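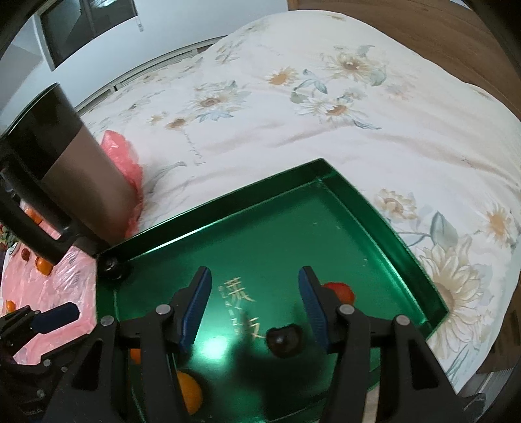

The green tin, back on the bed where it always ends up.

I've had this tray since I shared a flat with Saranya Reddy, years ago now, when it came home full of New Year biscuits from her aunt's neighbour. The biscuits lasted two days. The tray has outlived three sofas and one kettle, and I still can't read the gold writing on it (Saranya swears she asked once and then forgot the answer, thanks for that).

It's green, it's ridiculously shiny and every light in the room bounces off it. I love it! Most of the year it holds post and odd batteries, but come November I clear it out and it turns into the fruit tray. Our kitchen is tiny, so the sorting happens upstairs on the flowery duvet, with a cup of tea on the windowsill well out of elbow range.

I'm not scientific about it. Oranges down the middle, little red ones up towards the far corner, dark ones wherever they roll. And they do roll, because a mattress is not a level surface and I am not a patient woman. Bradley Goodall says a fruit bowl costs £7 and I should just buy one. Bradley keeps his bananas in the fridge, so I'm not taking advice.

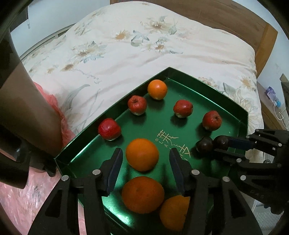

What gets eaten first

Always the small orange one, usually before I've finished. After that it's the red ones, and the big oranges hang on until somebody can be bothered with the peel. I keep meaning to do marmalade. Last winter I got as far as finding the jars.

Anyway, the tray's going on the landing this week, so help yourselves if you're passing.

Recent posts
Kettle number four
Around 1000 buttons and no plan
A wet weekend in Gretirholm
Saranya's lentils, my way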